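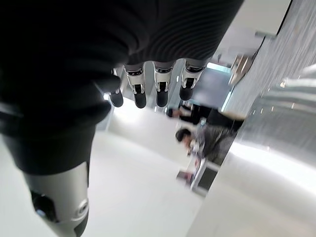

Pritine 7: finally, hand control software I look forward to opening

Reviewed Monday, April 21, 2025

I've spent most of April with Pritine, the grasp planning and control package from Dretevis, and I'm going to have a hard time giving up my trial license. We run multi-finger hands at our shop in Cletcombe, and until now our setup was a pile of scripts that only made sense to whoever had touched them last. Pritine replaced nearly all of it in one long afternoon.

Setup

You load the hand's model file, tell Pritine which joints are coupled, and it builds a control panel for you. Mine came up with two fingers swapped (my own labeling mistake), and the checker caught it before I had sent a single motion command. I could have hugged it! The driver for our wrist camera took longer, mainly because the setup page skips a step: you have to restart the timing service after you add a camera. Write that one on a sticky note.

Planning grasps

The planner is the star. Give it a point cloud and it offers 13 candidate grasps, ranked, each with a plain sentence saying why it scored the way it did. "Thumb contact close to edge" is so much more useful to me than 0.41. You can drag a fingertip on screen and watch the ranking change as you go, and I lost a whole lunch hour to doing just that.

Control

The loop runs at 500 Hz on our ordinary desktop. Each finger gets its own stiffness slider, and moving one while the hand is live feels smooth – no jump, no buzz. There's also a relaxed pose you can tie to a key, with the fingers slightly curled and open, and I now use it between every trial.

Replay

Every session is logged, joint angles and camera view on one timeline. Scrub back to a slip and you get the image, the plan and the commanded positions side by side. We used to do this with two windows and a lot of squinting.

What bugs me

Shiny floors and bright overhead lights still fool the depth filter, and the fix is buried three menus down under "Surface." The Reddy plugin for path planning works, but it crashed on me twice when I changed the arm's speed limit in the middle of a plan. And undo only goes back seven steps, which I burn through in a minute.

Price

A single seat is $775 a year, with updates included. For a hobby bench that's steep. For a small lab that uses its hand every day, I'd pay it, and I've already put in the request for ours.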